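Keeping the Night Ferry Running

The woman who manages the night ferry between Astoldale and Brenport has worked on the water for 20 years, the last six of them in the office above the Astoldale landing. She asked us to leave her name out of it. "Everybody on the boat knows who I am," she said. "The rest can just call the office."

The crossing takes a little under an hour. In January it carried 1246 foot passengers, most of them shift workers from the Brenport cannery and nursing staff heading the other way. The summer months bring more people but, she says, they are easier to plan for.

"Winter is fog and late buses," she said. "If the last bus from Juvutska is behind, I hold the boat ten minutes. After that we go. People have been mad at me both ways."

Her shift starts at 9 p.m. She reads the tide table, calls the deckhand, and checks the heaters in the passenger cabin. The paperwork comes after the first sailing. 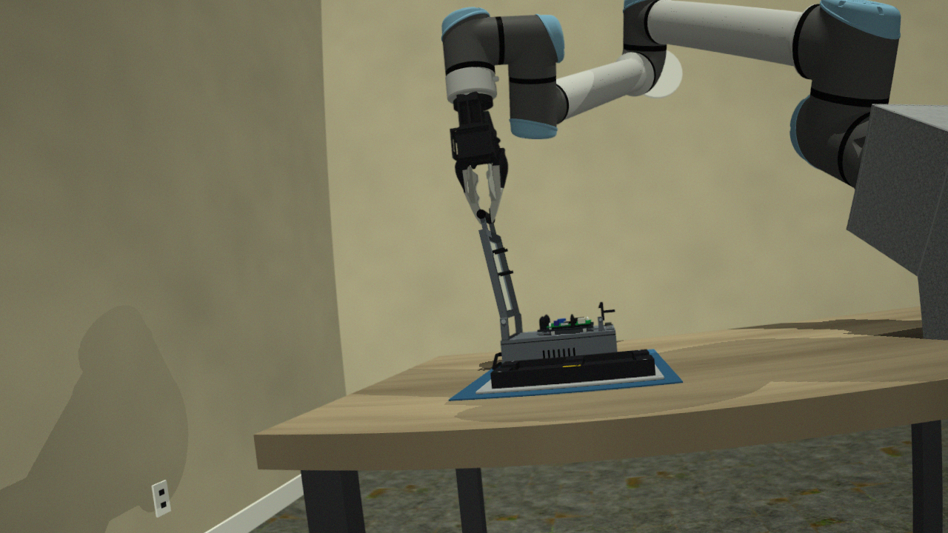 What happens when a sailing is canceled?

A notice goes up at both landings and the ticket stays good for the next boat. If it is the last sailing of the night, the ferry company pays for a van around the bay by the Cheema bridge road. The drive takes over two hours, and she said most people would still pick it over sleeping on a bench.

Fares went up last spring for the first time in years. She got letters about it and answered them herself, at the desk, between sailings.

"A few were pretty rude," she said. "One man sent me a page and a half and then bought a yearly pass."

She would like a second deckhand on the late run and a new roof on the Brenport waiting room — the old one leaks over the ticket window. The roof is in next year's budget. The deckhand job is still being talked over, and she expects to hear by the end of the summer.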